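**Painting the kitchen pale gray-blue, a thread.** May 2024. Long one, mute me if you don't care about walls.

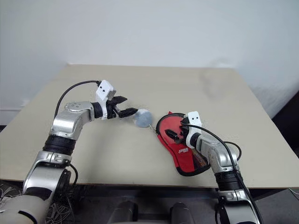

Pale gray-blue, small, round, a bit fuzzy.

---

The kitchen was yellow when we moved in. Butter yellow on the walls, a darker yellow on the window trim, and a third yellow inside the pantry. I meant to change it the first summer and then didn't.

---

It faces north. Keep that in mind if you're going to tell me I should have gone with white. White in that room looks like the inside of a refrigerator. I tried a patch by the back door and painted over it the same evening.

---

Gray-blue in a north room is supposed to be a bad idea too. Every article says so. Cold light, cold color. I read a lot of these articles in April and they mostly copy each other.

---

What I wanted was a blue that goes gray at night and doesn't turn purple under the stove light. Most of the pale ones turn purple. You can't tell from the chip.

---

Sample pots: I bought three. Two from the Brumico on the county road and one from the small paint place next to the tire shop. The Brumico ones were cheaper and thinner.

---

First sample was too green. Looked like a dentist's office from the hallway.

Second was fine all morning and went lavender at dinner.

Third was called Skisia, made by Brinditz. No idea what the name means. The man at the counter pronounced it two different ways.

---

Skisia is the one. In the can it looks like wet cement. On the wall, after it dries, it's a soft gray with blue in it. I put up a patch as big as a cookie sheet on each wall and left them for a week.

---

Tip from my aunt, who has painted more rooms than I've lived in: don't paint samples next to each other. Your eye compares them and you pick the one that's least like its neighbor. Put them on separate walls.

---

Also paint one in the corner. Two walls of the same color facing each other get darker where they meet. The corner patch was the one that nearly talked me out of it. Glad it didn't.

---

Prep. This took much longer than the painting. Kitchen walls have grease on them even when they look clean. I washed with warm water and dish soap, then rinsed, then changed the water and rinsed again. Above the stove I did it three times and the rag was still coming up tan.

---

Someone in replies will say to use the heavy-duty powder cleaner. I have used it before. It works and it eats my hands even with gloves on. Dish soap was enough everywhere except over the stove.

---

Filling holes: the previous people hung a lot of plates. I filled, let it dry overnight, sanded, and found the ones I'd missed as soon as the first coat went on. There's always a second round of filling.

---

There was a crack running up from the window to the ceiling. I've filled it before and it came back. This time I scraped it out wider with the corner of a putty knife, put mesh tape over it, and did two thin layers of compound. Will report back next winter when the heat's on.

---

Primer. I skipped it in the bathroom a while ago and I could see the old color at the edges for as long as I cared to look. So, primer this time. Yellow is stubborn. One coat and you could still tell what was under it, but evenly, and that was good enough.

---

I had the store put a little gray tint in the primer. They did it for free. It helps if you're covering something bright with something pale -- you end up with fewer coats of the expensive stuff.

---

Cost so far, for people who ask. The paint was 80 dollars for the gallon. I used most of it. Rollers, tape, a new angled brush and a tray came to about 70. I already had drop cloths, a ladder and the putty knife.

---

80 for a gallon is more than I wanted to pay. I looked hard at having the color matched in the cheaper brand at Brumico. Matvii Ostapchuk, who painted the outside of our house and has never oversold me anything, said a match in a pale gray is the hardest kind to get right. I paid the 80.

---

He also told me to buy one good brush and not three bad ones. I've heard this my whole life and always bought the bad ones. The good brush holds a line at the ceiling without tape. I used tape along the cabinets only.

---

Take the tape off while the last coat is still a little soft. If you wait until the next day, score the edge first with a blade. I waited on one stretch by the pantry and pulled a strip of paint off with it. Touched it up. I know where it is.

---

Finish. I went with satin. Matte looks better, and I'd have it in a bedroom, but we cook with a lot of oil and I want to be able to wipe the wall. Satin shows roller marks more if you go back over it when it's half dry. Leave it alone once it's on.

---

Order I did it in:

- ceiling edge and corners with the brush
- the long wall
- window wall
- the bit over the stove, last, to give it extra drying time after washing
- pantry door frame whenever I had paint left on the brush

---

Two coats. I stood there after the second one trying to decide on a third and my sister said go eat something and look at it tomorrow. Next morning it didn't need a third.

---

Day one was horrible, for the record. First coat was patchy and dark in places and the whole room looked like a basement. I was ready to go back to yellow. If you're at that stage, put the second coat on before you make any decisions.

---

Question from a reply about cabinets. They're oak, orange-ish, original to the house. I'm not painting them. The blue makes them look less orange than the yellow did. I didn't expect that and I'm not going to argue with it.

---

Question about the counters. Beige laminate with a speckle. They stay until something breaks. Gray-blue over beige is fine. It's a beach, more or less.

---

Light bulbs matter more than I thought. The ones over the sink were very cool white and they made the wall look like skim milk. Swapped them for warm ones and it settled down. Cheapest fix in the whole project, and I could have tried it on the old yellow before doing any of this.

---

The pantry is still yellow inside. I ran out of energy, not paint. There's maybe a pint left in the can and the pantry would take all of it. For now I open the door and there's a bright yellow closet with the rice in it. Guests like it.

---

Trim is the part I'm undecided on. It's primed and waiting. The choices are plain white, the wall color at half strength, or a cream. The paint place will mix half strength if you ask. On a chip it looks like nothing. I have a board leaning against the window and I'll give it a few more days.

---

My mother's opinion: "It looks like the hallway in Sauerland." She spent a year there as a student and rented a room on the top floor. I asked if she liked the hallway. She said it was a hallway.

---

Things I'd do differently:

Take the outlet covers off before washing, not after. Water ran behind one of them and I had to shut that circuit off and let it dry out.

Label the leftover can right away with the room and the date. The lid already has a drip over the color name.

Move the fridge. I painted as far behind it as my arm would reach and no farther. The next owner can find out.

---

On smell: low. I had the window open both days with a fan pointed out. We made coffee in there the same evening. The primer smelled worse than the paint did.

---

On curing, for those who asked why I haven't hung the shelf back up. Dry to the touch is a couple of hours. Properly hard is a few weeks. I leaned a cutting board against the wall too early in the last place and it took a rectangle with it. The spice jars are in a box on the floor and they can stay there a while longer.

---

Curtains next. The old ones had lemons on them. I was fond of them but they belong with the yellow. They're washed and folded if anybody local wants them -- they fit a standard window over a sink, rod not included.

---

Edit, since three people have asked now: Brinditz, Skisia, satin, interior. Gray primer under it. North-facing room, warm bulbs. If your kitchen faces south it will look bluer than mine, so get the sample pot first.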